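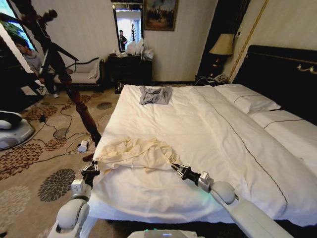
Building Archaeologist (fixed term), Grestdale Church Survey

The parish church at Grestdale was rebuilt in 1769 on the footings of an older nave. The west tower and part of the north wall are earlier than the rebuilding. No measured survey of the roof has been made. We are hiring one building archaeologist to record the nave roof, the tower stair and the vault over the chancel ahead of repairs.

The post runs for 8 months, starting in March. Work is full time, on site in the dry months and at the Vernside office otherwise.
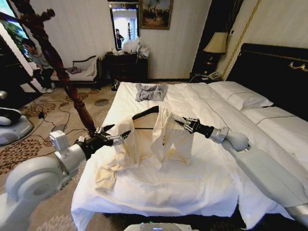 Duties include hand-measured drawing at 1:20, checking point cloud data against control stations, recording carpenters' marks on the trusses, and preparing timber samples for dating. The successful applicant will write the phase descriptions for the final report and deposit the archive.

The nave roof has 7 trusses. Access is by fixed ladder and crawl boards, with 363 mm of clearance at the tie beams. Applicants must be able to work at height and in confined spaces.
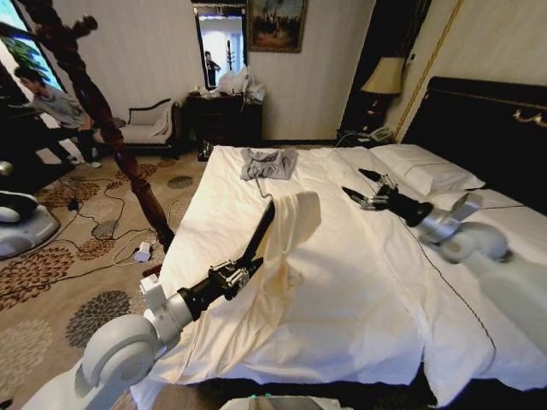
Sârbu asked at the last briefing whether the chancel vault should be left until the scaffold is up, as the springing cannot be reached from the floor. It will be. Floor-level recording of the piers comes first, and the vault drawings move to the second half of the contract.

Required: a degree in archaeology, architecture or building conservation; two years of recording work on masonry or timber structures; competent CAD drafting; a driver's license. Experience with lime mortar analysis is useful. Knowledge of the Dandier stone index is not required and will be taught.

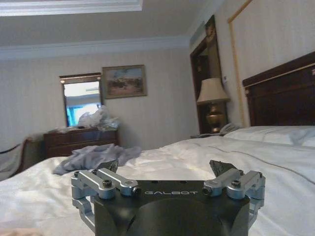 Damian Tokarz
Survey Manager, Vernside office

Send a resume, two sample drawings and the names of two referees to the Vernside office. Drawings should be your own work and should state the scale and method of measurement. Applications close at noon on Friday of the second week after posting. Interviews will be held at Grestdale and include a short drawing exercise in the tower. Travel costs are refunded on receipt of tickets.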